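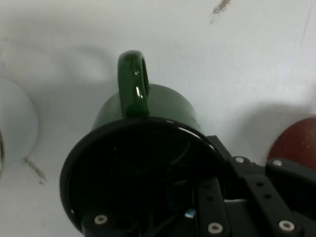

マグカップの取っ手は、なんのためについているの?

熱い飲み物が入っていても、指をやけどしないで持てるようにするためです。取っ手は飲み物に直接ふれていないので、カップの横のかべよりもずっと熱くなりにくいのです。

これでおしまい、でもいいんだけど、せっかくだからもう少しつきあってください! わたしは焼き物が大好きで、マグカップの話ならいくらでもできてしまいます(家族には「また始まった」と言われます)。

■熱はどうやって手までくるの?

ココアをいれたばかりのマグカップを思いうかべてみて。ココアの熱は、まずカップの内側にうつって、それからかべの中を通って外側まで出てきます。こういうふうに、ものの中を熱がじわじわ進んでいくことを「伝導(でんどう)」といいます。漢字はむずかしいけど、リレーのバトンみたいに、となりからとなりへわたっていく感じ。

焼き物は、金属にくらべると熱を伝えるのがゆっくりです。だからスプーンのほうが先に「あちっ!」となることがありますよね。金属のスプーンは熱を伝えるのがとても速いんです。

取っ手がカップにくっついているのは、上と下の根もとのところだけ。熱が取っ手のまんなかまで行くには、根もとから入って、まわりの空気に少しずつにげながら、細い道を進まないといけません。わたしたちがにぎるころには、熱はだいぶ弱くなっているというわけです。

でも注意! 電子レンジであたためたときは、取っ手まで熱くなるカップもあります。レンジから出すときは、先におとなの人にたしかめてもらってね。

■材料は、なんと土

ごはん茶わんもマグカップも、陶器(とうき)なら、もとは土です。といっても、花だんの土をにぎってもカップにはなりません。使うのは「粘土(ねんど)」という、つぶがものすごく細かい土。水をふくむとねばりが出て、おした形のまま止まってくれます。

この5月に、近所のバワ工房で、はじめてマグを一つ作らせてもらいました。教えてくれたのはアフィア・スレマナさん。わたしの粘土を見るなり「もっとこねて」と言うんです。こねて、またこねて、うでがパンパン! 粘土の中に空気のつぶが残っていると、焼いたときにひびが入ったり、われたりすることがあるそうです。

カップができるまでの順番は、だいたいこんなふうです。

1 粘土をよくこねる
2 ろくろや手で、つつの形を作る
3 少しかたくなるまで待って、取っ手をつける
4 すっかりかわかして、一回目の焼きをする(素焼き)
5 うわぐすりをかけて、二回目の焼きをする(本焼き)

工房によっては、焼くのが一回だけのこともあります。ロール型の機械や石こうの型を使って、同じ形をたくさん作る工場もあります。でも、土の形を作ってから火で焼きかためる、というところはみんな同じ。

■取っ手つけは、どろののりで

わたしがいちばんおどろいたのは3番です。取っ手って、あとからつけるんですよ! 粘土をひものようにのばして、くるっと曲げて、カップの横にぺたり。

でも、ただおしつけただけだと、かわくときにぽろっと取れてしまいます。そこで、くっつけたいところにギザギザのきずをつけて、「どべ」をぬります。どべは、粘土を水でとろとろにしたもの。ようするに、どろののりです。カップと取っ手のあいだで、どべもいっしょに焼きかたまって、しっかりつながります。

かたさも大事で、カップがふにゃふにゃのときに取っ手をつけるとゆがむし、カップだけかわきすぎていると、あとでつなぎ目にひびが入りやすいんだって。わたしはじっと待つのが苦手なので、三回も「もういい?」と聞いてしまいました。返事は三回とも「まだ」。

■つやつやのひみつ、うわぐすり

写真の深いみどり色のマグを見てください。取っ手に光があたって、白くぴかっとしていますね。こういうつやのもとになるのが「うわぐすり」です。「釉薬(ゆうやく)」ともいいます。薬という字がつくけど、飲む薬とは関係なし!

うわぐすりは、石のこなや灰などを水にまぜたもの。焼く前は、たいていどろっとした地味な水です。素焼きしたカップをじゃぶんとつけると、カップが水をすって、表面にこなのまくが残ります。それをかまに入れて高い温度で焼くと、こなが熱でとけて、冷めるとガラスのまくに変わるんです。

そう、カップの表面はうすいガラスなんですよ。なんだかかっこよくないですか?

ガラスのまくには、ちゃんと仕事があります。素焼きのままのうつわには目に見えないくらい小さなあながたくさんあって、水がしみこんでしまいます。まくがあると、牛乳もお茶もしみこみにくくなるし、よごれもつるんと落ちやすい。植木ばちにうわぐすりをかけないものが多いのは、反対に、水や空気が通ってくれたほうが植物にいいことが多いからです。

色は、うわぐすりにまざっている金属の成分で変わります。銅が入ると、みどりになることがあります。鉄だと、茶色や黒、みどりっぽい色にもなります。同じ材料でも、かまの中の空気のようすや、まくのあつさで色がちがってくるので、かまを開けるまでドキドキ。わたしのマグは青になる予定だったのに、はい色っぽい青になりました。でも気に入っています!

■どうして丸いの?

四角いマグカップもお店にはあるけれど、やっぱり丸いほうが多いですよね。ろくろを回して作ると自然に丸くなる、というのが一つ。それから、丸いと、どこから口をつけても飲みやすいし、すみっこがないので洗うのもらくです。四角いコップの角をスポンジでごしごしした人なら、きっとわかってくれるはず。

カップのふちは「口べり」といいます。ふちがあつぼったいと、口あたりはやわらかいけど、たれやすいことがあります。うすいと飲みやすいけれど、かけやすくなります。ちょうどいいところをさがすのが、作る人のうでの見せどころです。

■どれくらい入るのかな

おうちのマグに何ミリリットル入るか、はかったことはありますか? わたしのマグは、ふちぎりぎりまで水を入れて276ミリリットルでした。計量カップで水を入れていくだけなので、すぐできます。

やり方はこうです。

・マグと計量カップと、おぼんを用意する
・おぼんの上にマグを置く(こぼれてもへいき!)
・計量カップではかった水を、そっと入れる
・ふちまできたら、入れた水をぜんぶ足し算する

じつはわたしの計量カップは目もりがあらいので、最後はキッチンスケールで重さをはかりました。水は1グラムがほぼ1ミリリットルなので、重さからもわかるんです。先に空っぽのマグの重さをはかっておくのを、わすれないでね(わたしはわすれて、水をすててやり直しました)。

それから、細長いマグと、ひくくて太いマグがあったら、どっちがたくさん入るか先に予想してみて。細長いほうが多そうに見えて、はかると太いほうの勝ち、ということがよくあります。

■われたり、かけたりしたら

焼き物はかたいけれど、ねばりがありません。金属のスプーンは落としても少しへこむくらいですが、カップは曲がることができないので、強くぶつかるとパリンとわれます。

もしわってしまったら、手でさわらないで、すぐおとなの人をよんでください。かけらのふちは、さっきのガラスのまくもついているので、とてもするどいです。ふちが小さくかけただけのときも、口を切ることがあるから、飲むのはお休み。わたしはかけたマグを、えんぴつ立てにして使っています。

急に冷やすのもよくありません。熱いお湯を入れていたカップに氷水をざーっと入れると、冷えたところだけがちぢもうとして、ひびが入ることがあります。

■みんなからの質問

前に取っ手の話をちょっとだけ書いたら、おたよりをもらったので、ここでお返事しますね。

「カップの中をのぞくと暗いのはなぜ?」(マルセリーノさん)
まわりをかべにかこまれているので、入ってくる光が少ないからです。内側の色がこいと、入ってきた光もあまりはね返ってこないので、もっと暗く見えます。白いカップとこい色のカップをならべて、同じところに置いてくらべてみるとおもしろいですよ。

「マグカップとコーヒーカップはどうちがうの?」(イラリアさん)
コーヒーカップは、お皿(ソーサー)とセットになっていることが多くて、小さめです。マグはお皿なしで使う、大きめで取っ手つきのカップ。「マグ」だけで、もう取っ手つきのカップという意味があります。

「手作りのマグは高いですか?」(フィロメナさん)
いろいろです! バワ工房のたなにあったマグは2,960円でした。こねて、形を作って、待って、焼いて、また焼いて……と思うと、わたしはなるほどなあと思いました。

次は、急須(きゅうす)の話を書くつもりです。あの注ぎ口の根もと、中がどうなっているか、おうちにある人はふたを開けてのぞいておいてね。

(文・和田カエデ)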